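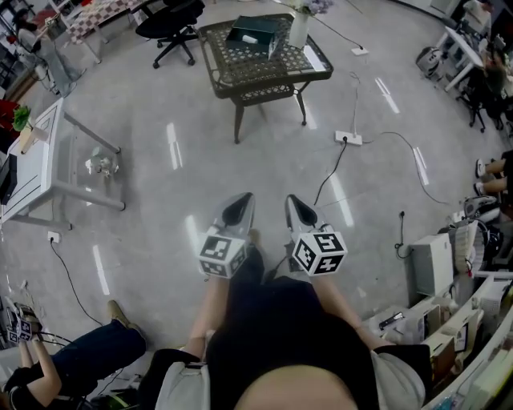

Yiğit Canpolat thinks the white base should be cut to two thirds strength for anyone under six. His point is that a full coat cracks at the smile lines before the cake is served. Tried it on my forearm and his, May stock, both brands.

Tudia white, full strength: cracked at 13 min with flexing. Thinned with water: no cracks at 60 min, but patchy over the wrist.
Brurkow white, full strength: small cracks at 60 min. Thinned: fine, needs two coats.

Removal: Tudia off with soap and water, one pass. Brurkow left a gray cast, gone after the second pass. Check again on drier skin.

Sponges. The Malinowski half-rounds shed when new. Rinse twice before first use. One sponge per child stays the rule, used ones go in the zip bag and get washed at 60 C. Stock is roughly 1,000, enough through the summer parties.

Glitter: cosmetic grade only, gel base, keep below the cheekbone. Old jar with no label thrown out.

Hadmont booking: two painters, simple designs only (cat, tiger, butterfly). Full tiger took me 7 min with the thinned base, 5 without. The extra coat is the whole difference. Yiğit wants to try a stipple brush to save time on it.

To do: patch test sheet needs a line for eczema. Reorder black liner. Repeat Tudia test with less water.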